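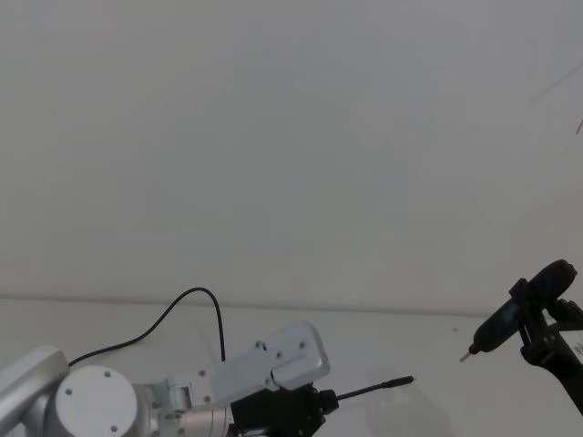 Chapter 7
Serve Reception and the Passing Platform

7.1 Scope of the chapter

Serve reception is the first contact made by the receiving side in a rally. Its quality limits the attacks that are open to the setter, and for that reason it is treated before setting and before the block. Section 7.2 defines the grading scale. Sections 7.3 and 7.4 deal with footwork and with the forearm platform. Section 7.5 covers reception formations with two, three and four passers.

Readers should already know the rotation order and the overlap rules set out in Chapter 3. Overlap faults are not discussed again, except where a formation places a front-row player close to the limit of the permitted position.

7.2 Grading a pass

Each reception is given a whole number from 0 to 3. A grade of 3 means that the setter can play the ball to any attacker, including the middle. A grade of 2 removes the middle attack but leaves both wings. A grade of 1 leaves one predictable high ball, often played by someone other than the setter. A grade of 0 is a reception error — the serving side scores directly, whether the ball is touched or falls untouched.

The team average is the sum of the grades divided by the number of receptions. Overpasses, in which the ball crosses the net on first contact, are graded 0 if the opponents score at once and 1 in all other cases. Some clubs use a five-point scale, and averages from the two systems should not be compared directly.

Worked case. Over one season to August, Callow recorded 1000 receptions with a grade total of 2320. The average is 2.32. In the same period Rerkau recorded 753 receptions, of which 70 were graded 0, an error rate of 9.3 per cent. The two figures measure different things. An average hides the spread of grades, while an error rate says nothing about the passes that stayed in play.

7.3 Starting position and first step

The passer stands with the feet slightly wider than the shoulders, one foot a little forward, and the weight over the front half of each foot. The hands are apart. Joining them early slows the first step and tends to fix the angle of the platform before the flight of the ball is known.

Movement begins at the server's contact. For a float serve the first step is short, as the ball may still change line late in its flight. For a topspin serve the path is steadier but the time is shorter — the passer commits sooner and accepts a smaller range.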